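Home | Syllabus | Handouts | Reading | Contact

Game Math for Beginners
Handout 5: Return to player and volatility
Instructor: Arne Brinkmann

Last week we looked at paylines. Now we turn to the two numbers printed on most slot info screens.

Return to player (RTP) is the share of all money bet that a game pays back over a very long run. A game with 96% RTP keeps 4% of what is wagered. The figure says very little about one evening of play. Even 2,000 spins is a short run for a game with a large top prize.

Volatility describes how the payback is spread out. We will compare two games in class:

Folleo: low volatility. Frequent small wins, top prize 113 times the bet.
Baneo: high volatility. Long gaps between wins, much larger top prize.

Both can have the same RTP. A player with a small budget will usually last longer on Folleo.

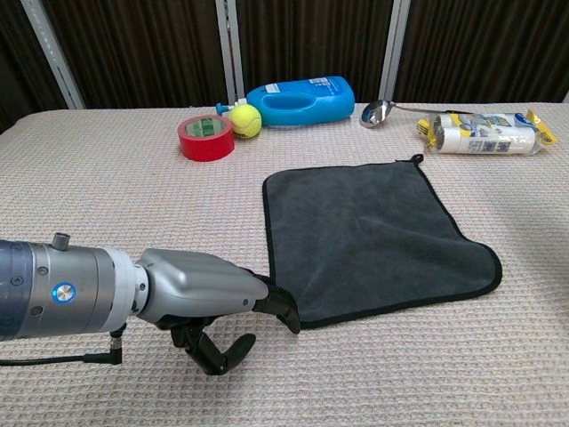
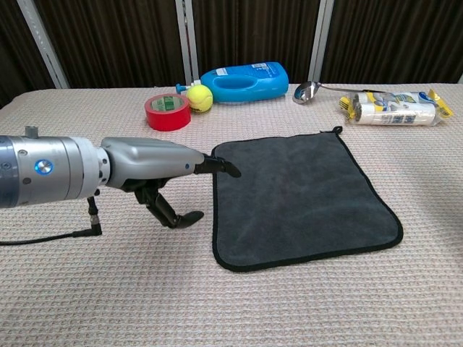
Fig. 1 and 2. Dark gray towel on a waffle-textured cloth.

Worked problem. A player bets $1 a spin for 2,000 spins at 96% RTP. Total wagered is $2,000. Expected loss is 2,000 x 0.04 = $80. The real result may be far from this, and the spread is wider on Baneo.

Common mistakes
- Treating RTP as a promise for one session.
- Thinking a win is due after 11 losing spins. Each spin is independent.
- Using the starting budget in place of the total wagered.

For next time: read the Parnora paytable and do problems 1 to 5. Bring a calculator.

Filed under: Casino Math, Slots, Class Notes
Shares 11 | Comments 5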